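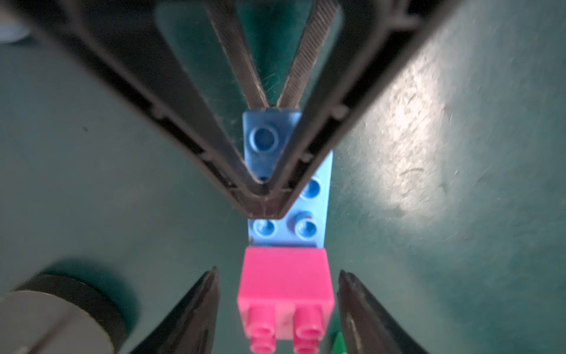
Praltov Toy Library Extends Its Hours, Forgives Your Fines

PRALTOV, 10/10/22 - The Praltov Toy Library will stay open until 9 p.m. on weeknights beginning in February, a change aimed at parents who have only ever seen the place with its lights off.

The library lends 345 puzzles, games and building sets to local families for 60 days at a time. Six of the puzzles are believed to be complete.

"We're also dropping late fees," said director Wenche Dahlgren. "One family has had our marble run for years. We'd like it back, and we promise not to make a face."

Membership remains free for Praltov residents. Drum kits may still be borrowed only with the written consent of a neighbor.

Press contact: Leif Björklund, Praltov Toy Library, weekday mornings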